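Suche Suchbegriff eingeben Los

Protokoll der Sitzung vom 17. Dezember 2016, Spielzeugkreis Arnutgate
Mitgeschrieben von mir, Corina Marinescu (ich war halt wieder die Einzige mit Stift)
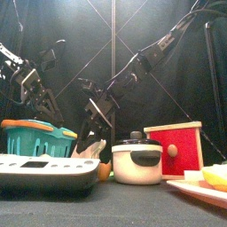

Wie bekommt man Plastikspielzeug sauber, wenn Knöpfe und kleine Löcher drin sind?
Mit lauwarmem Wasser, einem Spritzer Spülmittel und einer weichen Zahnbürste, danach mit einem feuchten Tuch nachwischen und alles offen liegen lassen. Teile mit Batteriefach kommen nicht ins Becken, die werden nur abgewischt, und die Batterien nehmt ihr vorher raus. Die Frage kam gleich am Anfang von Man-lok und ich schreibe die Antwort hier oben hin, damit sie nicht wieder untergeht.

Anwesend: Costel Ursu, Milovan Trajkovski, Man-lok Au und ich. Octavian Surdu kam später dazu, bei Punkt 3 glaube ich, jedenfalls war der Kaffee da schon leer.

1. Letztes Protokoll
Das vom Mai. Hatte keiner mehr so richtig im Kopf, ich auch nicht, also habe ich es vorgelesen. Costel wollte den Satz mit dem Puppenwagen geändert haben (er hat ihn nicht verliehen, er hat ihn repariert, das ist ein Unterschied, da hat er recht). Geändert, angenommen, weiter.

2. Spielküche
Das große Thema! Wir haben lange über die weißen Plastiksachen geredet, also alles, was nach Herd oder Küchengerät aussieht. Milovan findet, dass solche großen Teile einzeln ins Regal gehören und der Kleinkram in Körbe. Ich hätte lieber alles beisammen, Gerät und Zubehör in einer Kiste, weil die Kinder sonst mit dem Herd losziehen und dann ohne Topf dastehen. Wir haben hin und her überlegt und am Ende machen wir es so, wie Milovan will, aber mit einem Zettel am Gerät, auf dem steht, welcher Korb dazugehört. Damit kann ich leben. Die Zettel schreibe ich, und zwar mit wasserfestem Stift, beim letzten Mal war nach einer Woche alles verschmiert.

Man-lok hat gefragt, ob wir auch Geräte annehmen, bei denen etwas fehlt. Ja, wenn man damit noch spielen kann. Ein Herd ohne Klappe ist immer noch ein Herd. Abgebrochene Ecken und scharfe Kanten nehmen wir nicht, da waren wir uns sofort einig.

3. Körbe
Die Plastikkörbe mit den Schlitzen an der Seite haben sich bewährt, und die in Türkis mit den orangen Griffen mag ich einfach am liebsten, das darf ich hier mal reinschreiben. Man sieht von außen, was drin ist, und der Staub fällt unten raus (Costel sagt, genau das sei das Problem, weil er dann fegen muss). Wir kaufen zwei dazu. Octavian kennt den Laden in Limthorpe und fährt im Januar sowieso hin. Falls es die Farbe nicht mehr gibt, soll er vorher anrufen und nicht irgendwas mitbringen!! Das steht jetzt im Protokoll, Octavian.

Dann ging es noch darum, ob man die Körbe stapeln kann. Leer ja. Voll bitte nicht, die Griffe stehen über und das kippelt.

4. Spiellebensmittel
Eier, Brote, Obst, das ganze Zeug. Milovan hatte die Idee, nach Mahlzeiten zu sortieren, also Frühstück in einen Korb und Abendessen in den anderen, und wir haben uns daraufhin viel zu lange gestritten, ob ein Ei Frühstück ist. Es bleibt jetzt beim Sortieren nach Größe. Alles, was ein kleines Kind in den Mund stecken und verschlucken könnte, kommt in die Dose mit Schraubdeckel und wird nur an Familien mit größeren Kindern verliehen. Man-lok geht die runden Sachen dafür noch einmal durch, eine nach der anderen, mit der Prüfröhre aus der Schublade.

5. Stoffsachen
Tücher, Topflappen, Stofftiere und was sonst weich ist. Zerknüllt in die Ecke werfen gilt nicht als aufgeräumt (ich nenne keine Namen, ich meine mich selbst mit). Die Wäsche macht bis auf Weiteres Costel bei sich zu Hause, 40 Grad, im Netz. Stofftiere mit losen Augen legt er zur Seite und Octavian näht sie fest. Er kann das wirklich gut, der Hase vom Sommer sieht aus wie neu!

6. Brief aus Graltdale
Die Gruppe in Graltdale fragt, ob wir ihnen etwas für ihre Spielecke abgeben. Wir haben neun Kisten im Keller, die noch durchgesehen werden müssen, und daraus können sie sich gern etwas aussuchen, sobald wir fertig sind. Vorher nicht, sonst gibt es wieder Durcheinander. Ich antworte ihnen und schreibe ein bisschen netter, als es hier steht.

7. Ausleihe
Bleibt bei zwei Wochen. Milovan wollte verlängern, Costel wollte kürzen, also bleibt es. Wer ein großes Küchengerät mitnimmt, bekommt den passenden Korb gleich mit und bringt bitte auch beides zurück. Das Ausleihheft liegt ab jetzt am Eingang und bleibt da auch liegen. Den Kugelschreiber binden wir fest.

8. Sonstiges
Die Lampe hinten flackert, Costel schaut sich das an. Man-lok bringt zum nächsten Mal Kuchen mit, den mit Mohn, wenn wir lieb bitten (wir haben lieb gebeten). Octavian sucht weiter den Schlüssel vom Kellerschrank. Falls ihn jemand in der Jackentasche hat, bitte melden, es gibt wirklich keinen Ärger.

Wer macht was
Corina: Zettel für die Geräte, Brief nach Graltdale
Costel: Wäsche, Lampe
Milovan: große Teile ins Regal räumen
Man-lok: kleine runde Teile prüfen, Kuchen
Octavian: zwei Körbe, Stofftiere nähen, Schlüssel

Nächstes Treffen im neuen Jahr, den Termin schicke ich noch herum. Milovan kann erst nach den Ferien, und ich will ihn bei den Regalen schon dabeihaben.

C. M.

Kontakt | © Spielzeugkreis Arnutgate | Nach oben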